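Collecting grasp episodes in simulation with Trellau

Start with the dining room scene and load the arm on its pedestal. Set the task to pick up a cup, then scatter the other objects with the random placement option. Use a new seed for each episode.

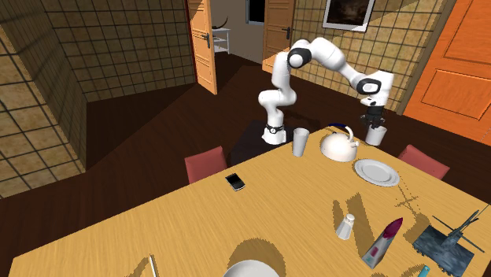
Record both the room view and the wrist view at 30 frames a second. Keep the lighting fixed for the first batch and vary it later – changing everything at once makes failures hard to trace.

Our set has 2,945 episodes. We held back 216 for testing and left out 7 that had corrupt files.
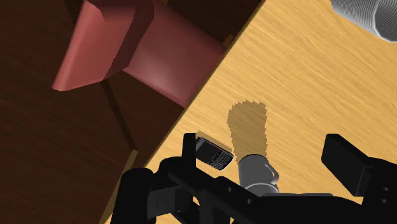 Before training, check that the two views share the same clock. If they drift, run the Cokden script to line them up again. Then train on the room view alone, the wrist view alone, and both together, keeping the same test episodes for all the runs.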